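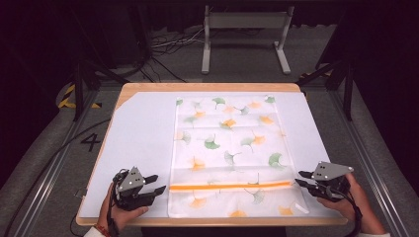 Ginkgo leaf napkin on the table, white sheet down.

Linen Room Check, Te Moana
Checked by: Carleen Donnelly
Day: Tuesday, morning

1. Table surface covered and flat
OK. White sheet reaches nearly to the far edge. Wood showing at the far edge and left corner is acceptable.

2. Table steady, legs locked
OK. Rear leg was loose in May. Tightened then, no movement now.

3. Napkins free of stains and pulls
Partial. Checked 100 of the 167 ginkgo napkins. Two set aside for rewash, one with a pulled thread at the hem went to rags. Finish the rest before they go on the shelf.

4. Napkins square after pressing
OK. Fold creases still show on the ginkgo pattern when it is opened out. Press again on the cotton setting if they are going out for a dinner. Fine as they are for lunch.

5. Labels attached
OK on all checked. Do not trim the labels. Drirgate will not credit a return without one.

6. Folding and stacking
Needs work. Fold along the existing creases and keep the edges even.

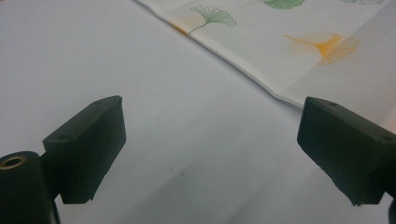
Stacks go no higher than 30, since the taller ones lean and the bottom pieces come out with a second crease. I restacked the middle shelf myself.

7. Storage shelf clean and dry
OK. Wiped down. Shelf liner is lifting at the back, low priority.

8. Iron cord and plug
OK. No fraying. The Jistar iron is still tagged out, do not use.

9. Walkway to the door clear
Not OK at start. Two Lundus cartons on the floor, moved under the bench. Fixed during check.

10. Stock level
Next order is 400 plain white. No more ginkgo until the rewash pieces are back.

Follow up: items 3, 6 and 7. Initial here when done: CD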